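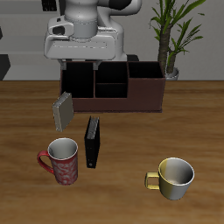 Home Contents Chapters Glossary Index

Chapter 9
Keeping Household Records

Most of us have a drawer. It might be in the kitchen, under the tea towels, or in the hall where the keys get dropped, and it holds the warranty for a kettle that went to the tip years ago, three rates notices, a school photo order form and, somewhere near the bottom, the one piece of paper you really need this afternoon. If you have a drawer like that, you are in very good company, and you'll find this chapter a gentle one.

In Chapter 8 we worked through the household budget, and you may remember that the hardest part of the exercise (for nearly every class that has tried it!) was finding the bills in the first place. The sums were easy enough. So we turn now to the papers themselves: which ones to keep, how long to hang on to them, and how to sort them so that another member of the household could find the car insurance without having to ring you at work.

We will follow two households through the chapter. The first lives in a rented flat in Orance, with one cupboard to spare and a landlord who likes everything in writing. The second runs a small orchard outside Ferkum, where the farm accounts and the family's own papers have been sharing a single filing cabinet for 16 years, and where a receipt for fencing wire is as likely as not to turn up behind the kids' immunisation records. Their needs are quite different, as you'd expect, and I'd encourage you to keep your own home in mind as you read and to borrow freely from whichever one suits.

A word about computers before we start. Plenty of households now scan everything, and Section 9.4 looks at naming and backing up digital files, with some practice in choosing file names that will still make sense to you next winter. But a birth certificate is still a birth certificate, and a few documents ought to be kept on paper in a safe, dry spot whatever else you do with them.

By the end of the chapter you should be able to:

- sort a mixed pile of papers into current, long-term and permanent records
- set up a simple labelled system with no more than 11 headings
- write a retention list for your own household
- recognise which papers should be shredded before they go in the recycling

Key terms: retention period, proof of purchase, statement, certified copy, archive

Before you begin

Gather a week's worth of mail and receipts from home, with permission from whoever they belong to, and cover any account numbers. You'll want them beside you for Activity 9.1.

Search this book Enter a word or phrase Go

Copyright Zellavska Educational | Contact us | Back to top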